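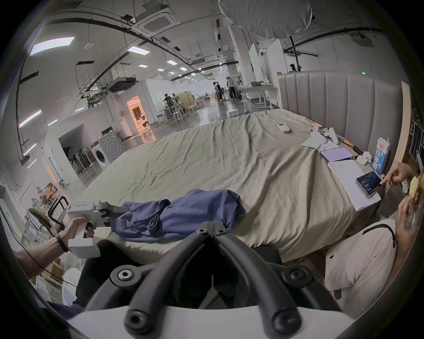
The handheld gripper closed on a blue garment at the edge of the bed.

How to Try the Handheld Gripper at the Skingate Open Day

If you signed up for a turn with the grippers when you visit Skingate, welcome, and please don't be nervous! Most people get the hang of it in a few minutes, and the cloth is very forgiving (we have dropped it more times than I could ever tell you).

Before you start
Sign in at the Flemside desk, take off any bracelets, and roll your sleeves up past the wrist. Each turn lasts 11 minutes, so you have plenty of time to be slow.

Picking up the garment
1. Hold the gripper by its handle, the way you would hold a glue gun, and rest one finger lightly on the trigger.
2. Bring the jaws down over an edge or a fold. A big handful of cloth from the middle tends to slide right out again.
3. Squeeze gently until the jaws meet on the fabric, then stop squeezing harder. Your hand will thank you.
4. Lift a few inches, pause, and let the rest of the garment hang before you move it anywhere.
5. Lower it, let it touch the bed, and only then ease off the trigger.

Try it again with a sleeve or cuff, which I find much trickier, and go as slowly as you like. When your time is up, hand the gripper back with the jaws open.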